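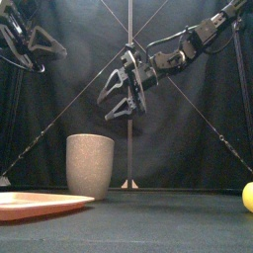 Copo alto salpicado, atrás do tabuleiro.

Manchas de chá e de café nos copos e nas canecas

Em minha casa bebemos muito chá preto, e depois de algumas semanas as canecas ficam castanhas por dentro. O detergente sozinho não tira esta cor. Experimentei várias maneiras e escrevo aqui as que uso ainda.

1. Bicarbonato
Ponha uma colher de chá de bicarbonato na caneca e junte poucas gotas de água, até ficar uma pasta. Esfregue com um pano macio, espere 5 minutos e passe por água morna. Nas canecas vidradas nunca me deixou riscos.

2. Vinagre para o calcário
Se a mancha é branca e áspera, trata-se de calcário. Aqueça meio copo de vinagre, deite na caneca e deixe até arrefecer. Não misture com lixívia, é perigoso. 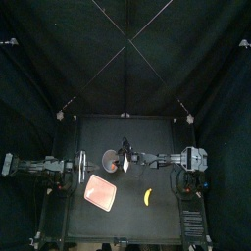 Uma leitora, Amarari, escreveu-me que prefere o ácido cítrico, porque o vinagre deixa cheiro na cozinha durante a tarde inteira. Ela usa uma colher de sopa em meio litro de água quente. Experimentei em janeiro e funciona igualmente bem.
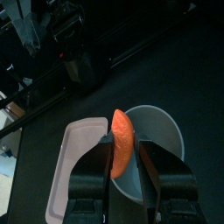 3. Secar e guardar
Seque bem o fundo, onde a água costuma ficar. Não empilhe as canecas ainda húmidas, pois ganham cheiro a armário.

Contacto | © Cadernos Sallier | Voltar ao topo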